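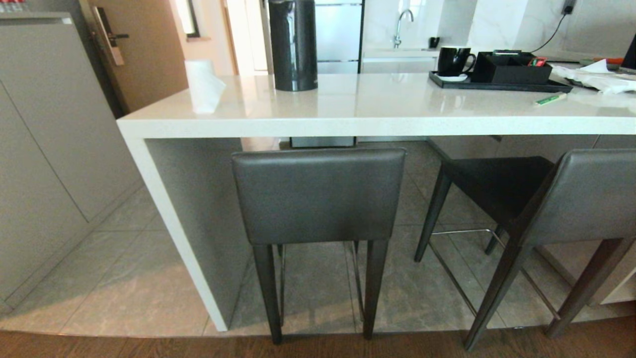 Viola Mancuso held that a kitchen island should be judged by what is left on it at the end of an ordinary afternoon, and that any top which cannot take a hot drink, a roll of paper towels and a stack of mail at the same time has been made too small. Her remark, first printed in the Pendport Household Review, is often repeated in writing on the shared kitchen island, although later authors have given more weight to seating and storage than she did.

Kitchen island (shared and office use)

A kitchen island is a freestanding or fixed counter that can be approached from more than one side. In shared kitchens, including those of small offices, rental suites and residence halls, the island usually serves three purposes: a place to prepare drinks and light food, a place to sit, and a surface on which common supplies are kept. It differs from a peninsula, which is joined to a wall or a run of cabinets at one end, and from a breakfast bar, which may be no more than a raised shelf.

Terms

The flat upper surface is called the top or countertop. The part of the top that extends past the base to make room for knees is the overhang. Where the material of the top turns down at the end and continues to the floor, the vertical part is known as a waterfall end or waterfall panel. An island may have one waterfall end, two, or none. The panel closing the base on the seating side is the back panel, and it is often finished in a darker color than the top.

In the Patness building trade the word "table" was long used for any island with seats, and the term still appears in older rental agreements there.

Materials

Tops are made of natural stone, engineered quartz, solid surface, wood, tile or metal. Quartz is common in shared kitchens in light colors, either plain or finely speckled. A polished finish is easy to wipe, but it shows fingerprints and reflects windows and overhead lights strongly. A honed finish reflects less and is sometimes preferred where people read or work at the counter.

Wall surfaces near an island are frequently chosen to go with the top. Marble and marble-patterned cladding, usually white with gray veining, is often paired with flat-front cabinets in gray. Cabinets of this type have no raised frame, and the only lines visible on a closed run are the seams between the doors.

The Nokent survey of shared kitchens, compiled by Roya Shojaei, covered 329 rooms with a fixed island. Of these, 51 had a top of natural stone. The survey did not record finish, and Shojaei noted that residents were often unable to say whether a top was stone or quartz.

Seating

Seats at an island are of two general kinds. A bar chair has a back, and a bar stool in the strict sense has none, though the words are used interchangeably in most catalogs. Either kind needs a footrest, as the feet of a seated adult do not reach the floor. The footrest may be a straight rail between the legs or a ring that joins them.

Seat height is matched to counter height. A seat that is too tall leaves no room for the legs beneath the overhang, and one that is too low brings the counter to the level of the chest. Seats with upholstered backs are more comfortable for long periods but are harder to keep clean near food. In shared rooms, dark gray and black coverings are usual.

It is customary to push seats in after use. In narrow rooms this is generally a written rule, especially where the path behind the seats leads to a door.

Items kept on the top

The supplies kept on a shared island vary little from one building to another. Paper towels are almost always present, either on a holder or standing upright on the counter. A roll without a holder takes up less space but tends to unwind, and its lower edge becomes crushed or damp if the counter is not dry.

Hot water or coffee for a group is commonly held in an insulated jug, also called a thermos jug or vacuum pitcher. Jugs of this kind are tall in relation to their base and are best kept away from the edge of the counter.

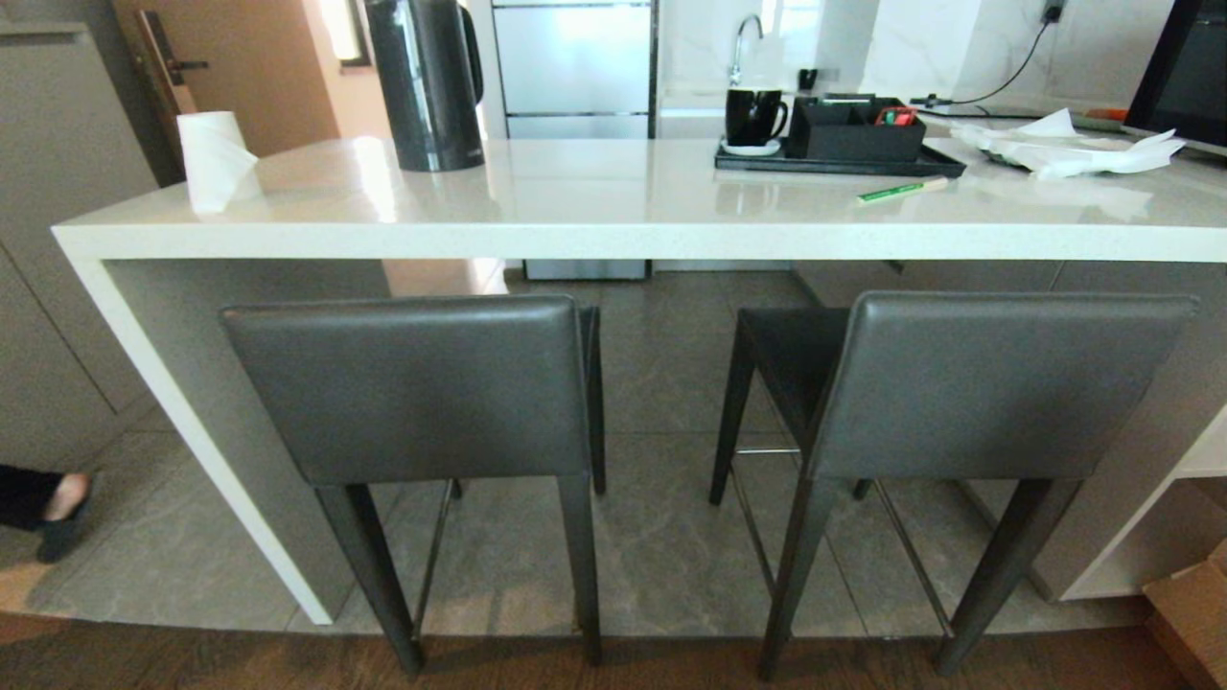 Cups, saucers and single-serving packets are grouped on a tray. The tray marks the area set aside for drinks, catches small spills, and allows everything on it to be lifted at once when the counter is wiped. A low-sided rectangular tray is the most common form. Packets are held in an open organizer with compartments, which may stand on the tray or beside it. The organizer is usually filled from the back so that older packets are used first.

Cups left on a tray are understood in some houses to be clean and available, and in others to belong to the person who last used them. Shojaei considered this the most frequent cause of disagreement in the rooms she visited, ahead of noise and the use of the refrigerator. Several buildings in Patness deal with the question by placing only saucers on the tray and keeping all cups in a cabinet.

Items not related to food

Because an island is level, well lit and close to an outlet, it attracts things that have no part in the preparation of food. Pens, markers, loose papers, wrapping, keys and chargers are typical. Screens and other electronic equipment are also placed on islands, particularly in offices where the kitchen opens directly onto a work area.

The practice has been discussed at some length. The Rind handbook, used by property managers in the Pendport area, recommends that paper be kept at the opposite end of the counter from the sink and that no cord be allowed to cross a seat or a walking path. Mancuso took a more lenient position and wrote that a counter on which nothing may be set down will not be used. She did, however, advise against leaving markers on light-colored tops, on the grounds that ink from an uncapped tip may stain the seams.

Relation to the rear counter

In many layouts the island stands parallel to a second counter against the wall, which holds the sink. The space between the two is called the working aisle. Where the sink is on the rear counter, the island top can be left dry and open, and the wet work of rinsing and draining stays behind it. A gooseneck faucet is often chosen for the rear sink, as its height allows tall jugs and pots to be filled.

Islands fitted with their own sink offer a shorter reach but lose a considerable part of the top. The Nokent survey found 20 rooms with a sink in the island and a second sink on the wall. Most of these were in residence halls.

Cleaning and upkeep

A quartz top is cleaned with a soft cloth, warm water and mild dish soap. Abrasive pads dull a polished finish. Strong alkaline cleaners and bleach should not be left to stand. Although quartz resists staining, coffee and tea are wiped up promptly, and hot pans are placed on a trivet.

Waterfall panels are cleaned less often than the top and collect scuffs near the floor from shoes and vacuum cleaners. The joint at the corner should be checked from time to time for chips. Small chips can be filled with a color-matched resin, but larger damage calls for a fabricator.

Trays and organizers are washed separately. Crumbs and sugar gather in the corners of the organizer and beneath the saucers, and these places are easily missed when the counter is only wiped around them.

Stools are checked for loose fastenings, most often at the point where the footrest meets the legs. Chrome rails are dried after cleaning to prevent spotting.

Storage in the base

The base of an island may hold drawers, shelves or nothing at all. In islands with a deep overhang the usable storage is limited to the aisle side. Of the households and offices answering Shojaei's later mail questionnaire, 809 returned a full list of what they kept there. Spare paper goods were named most often, followed by serving dishes and cleaning products.

See also

Breakfast bar
Countertop
Kitchen work triangle
Peninsula (kitchen)
Waterfall edge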